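May walkthrough – ground floor, the two stairwells and the shared workrooms

Okay, second go at this. I did the whole Domley building in one morning with a clipboard and a coffee, and these are my notes typed up more or less as I wrote them. OK means I looked at it and it was fine. FIX means it needs doing. WATCH means I'm going to nag about it next time.

EXITS AND STAIRS

Front doors open fully, both leaves – OK
Panic bar on the rear exit – OK, a bit stiff
North stairwell clear – FIX
South stairwell clear – OK
Stair treads and nosing – WATCH

The north stairwell had two bikes and a rolled-up rug on the first landing. I know, I know, it was raining and the rack is out in the open! But that landing is part of the way out for everybody upstairs and it has to stay bare, even for an hour. I left a note on the handlebars and the rug went away by lunch. The bikes took longer.

The nosing on the fourth step down (south side) has started to lift at one corner. You can feel it with your toe if you go slowly. I pressed it back down and put tape over it, but tape on a stair makes me nervous, so Amr is ordering a proper strip.

EXTINGUISHERS AND ALARMS

Tags in date – OK except one
Gauges in the green – OK
Nothing stacked in front – FIX
Pull stations visible – OK
Smoke detector covers removed after painting – OK, finally

The one with the old tag is by the Flokport loading door. Its gauge reads fine, but the tag is the tag, so it's going out for service and we have a loaner on the hook. The blocked one was in the kitchen, behind the recycling. I moved the bins over to the window side and would really love it if they stayed there.

Amr ran the alarm test at 9:30 (my sheet says 930, no colon, sorry to whoever has to file it). I stood in the back restroom with the fan on, which is the worst spot in the building for hearing anything, and heard it loud and clear. Very happy about that one.

ELECTRICAL

Panel doors closed and labeled – WATCH
36 inches clear in front of panels – OK
No daisy-chained power strips – FIX
Outlet covers intact – OK
Outlets near sinks trip on test button – OK

Panel B has 11 breakers with nothing written next to them. Leonidas Triantafyllou says he knows what they all are, and I believe him, but Leonidas also takes vacations. He has promised me a typed list for the inside of the door.

Power strips: I found one plugged into another one under the reception desk, feeding a printer, a lamp and a space heater. The heater is the part that got me. Heaters go straight into the wall, please, every time. I unplugged it and left it on the chair.

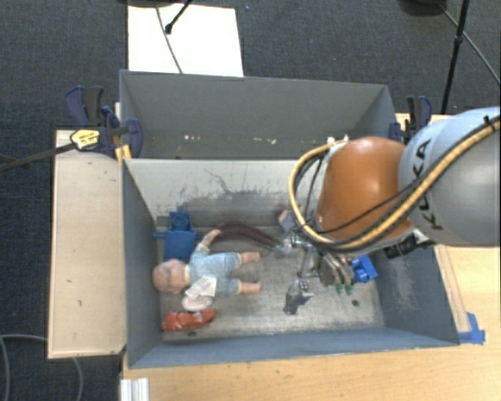

KUKA arm over the toy bin.

FLOORS AND WALKWAYS

Mats flat, no curled edges – OK
Cords off the walking path – OK
Spill kit stocked – FIX
Wet floor signs where you can find them – OK (three by the mop sink!)

The spill kit was down to one pair of gloves and an empty bag that used to have absorbent in it. Somebody used it, which is great, that's what it's for, but tell me when you do! I've asked for up to 200 pads so we can split them between the kitchen and the loading door and stop thinking about it for a while.

STORAGE AND SHELVES

Heavy things on low shelves – WATCH
Tall shelving anchored – FIX
Clearance below sprinkler heads – OK
Step stool feet have rubber on them – OK

The Girex shelving in the supply closet still isn't screwed to the wall. It was on my last list too. I gave it a gentle push at shoulder height and it moved more than I'd like, and the paper boxes are all on the top shelf – please bring those down before anything else gets put up there. Živković are doing the anchors when they come for the door closer.

FIRST AID

Kit sealed and on its bracket – OK
Eye wash bottles in date – OK
Contact sheet current – FIX

The contact sheet still has the old front desk number on it. I crossed it out in pen and wrote the new one above, and a clean copy is in the printer tray if anybody walks past with a bit of tape.

STILL OPEN FROM LAST TIME

Door closer, rear hall
Shelving anchors
Light out over the south stairwell, upper landing (bulb is here, ladder isn't)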